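Solunia Community Help
Teaching by demonstration > Remote control > Pushing tasks

Pushed block ends up off to one side, operator can't feel contact
Posted by Jae-hoon Hyun, 24 Jun 2026
Tags: teleop, pushing, demos, rod tool

Hi all. Setting up a pushing task, first time doing one without a gripper. Arm has a plain rod on the end, operator drives it from a hand controller in the next room and watches a camera view. Idea is you get told something like "push the green star over to the other blocks" and you slide it across the board with the tip. We record the whole thing and train on it after.

Board is a light wood one on a blue pegboard table. Blocks are the plastic ones from a shape sorter, the kids at home had outgrown them.

Trouble is the stars. Cubes go more or less where you want. Cylinders roll if they tip but otherwise fine. Stars spin. You push on one point, the whole thing swivels, rod slips into the notch between two points, then it either drags along nicely or pops out sideways and you've lost it. Operator can't feel any of that through the controller so by the time they see it on screen it's too late.

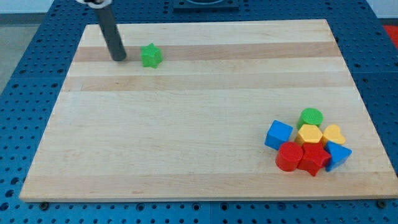 Green star by the rod, the rest of the blocks grouped at the near right corner.

The move I want from there is long, more or less corner to corner. My operators are getting 4 good ones out of every 39 tries on that exact push. Short pushes are heaps better.

Things I've tried:
– slower max speed on the controller. Helped a bit, everyone hates it
– a fatter rod tip. Worse, couldn't see the block behind it
– moving the camera higher. No diffrence

Questions really. Is this just practice? Should I throw out the runs where the star gets away and they go back for it, or keep them? And does anybody bother doing it by hand first, i.e. grabbing the arm and walking it through, before going to remote?

Running the Buvwood controller software if that matters. Default settings apart from the speed.

3 replies

So-yul Ji
Helpful (marked by poster)

Did a lot of this last year, different arm, same kind of blocks. Quick answers, on my way out the door.

Keep the recoveries. Please. If the star pops out and the operator lifts or swings the rod around behind it and carries on, that is the most useful bit of the whole recording. If every demo you train on is a clean push, the robot has no idea what to do the first time it slips, it just keeps sweeping along where the block used to be. We binned all ours at the start and had to go collect them again. What I would drop is anything where the operator gave up, or knocked into the group and scattered it, or sat there doing nothing while they answered their phone. Trim the idle bit at the front too.

On the spinning. One rod is one contact point, so any push that isn't lined up with the middle of the block turns it. Nothing wrong with your setup. What worked for our people:

Come in behind a notch, not a point. Put the rod between two points on the side facing away from where you want to go. It sort of cradles. Then push gently and keep the rod pointed through the centre of the star.

Break the long push into short ones. Push a bit, back off, look, go around, correct, push again. Looks fussy on video, but it finishes. Corner to corner in one go is a party trick and you don't want the robot learning it.

Don't aim at the group. Aim at a gap next to it and do the last little nudge from the side. If the star arrives fast it'll shove the outer blocks and then your start layout for the next one is a mess – which you may not mind, but decide beforehand.

Get the tip height right. Too high and you're leaning on the top half and it tips over. Too low and you scrape the wood. We set a floor in software so the operator couldn't go under it, and they only had to think about two directions. Made more difference than any speed setting. Put your speed back up to something people can stand, I reckon.

By hand first: yes for the person, no for the data. Let each new operator stand at the table and push blocks around with a pencil for a while. Then walk the arm through it by hand a few times, if yours goes limp safely (check the manual, and have someone on the stop button). They get the feel of where a star wants to turn. But I wouldn't mix those recordings in with the remote ones. Your arm and shoulder end up in the camera view and the motion is a different shape altogether. We tried mixing and it was rubbish.

Also write the instruction after you watch the run, if you can. Half of ours said "push the star to the cylinder" and the operator had clearly gone to the cube.

Trollier

just practice mate. took me around 2 weeks. get the same person to do all of it

Shim

Not sure I agree with the one operator thing above. You end up with a robot that pushes like that one person, bad habits included. We have 2 people and swap after a break, so tired pushing doesn't all land in the same batch.

Agree with So-yul on the floor height. In Buvwood it's under workspace limits, you set the lower limit with the tip just clear of the board and save it. Do it again if you swap rods!! I forgot and gouged a nice board.

One more thing, check your delay. If there's a lag between the controller and the picture the operator will always overshoot, and it shows up as exactly what you're describing, star gone before they see it. Wave the rod about and have someone at the table call out when it moves. If you can notice the lag by ear then it's too much. Ours was the video, not the arm – camera was plugged in through an old hub. Straight into the computer and it was fine.

Wouldn't start with stars either. Hexagon or cube first, get the operators confident, then stars in July or whenever.

Jae-hoon Hyun (original poster)

Thanks, all good stuff. Floor height is set, hadn't even looked in that menu. Lag is definitely there, you can hear it. Will pull the hub tomorow and see. Keeping the recoveries from now on, the old ones are gone already unfortunately.

So-yul, when you trimmed the idle part, did you cut right to the first movement or leave a bit on?

So-yul Ji

Leave a bit on. Half a second or so.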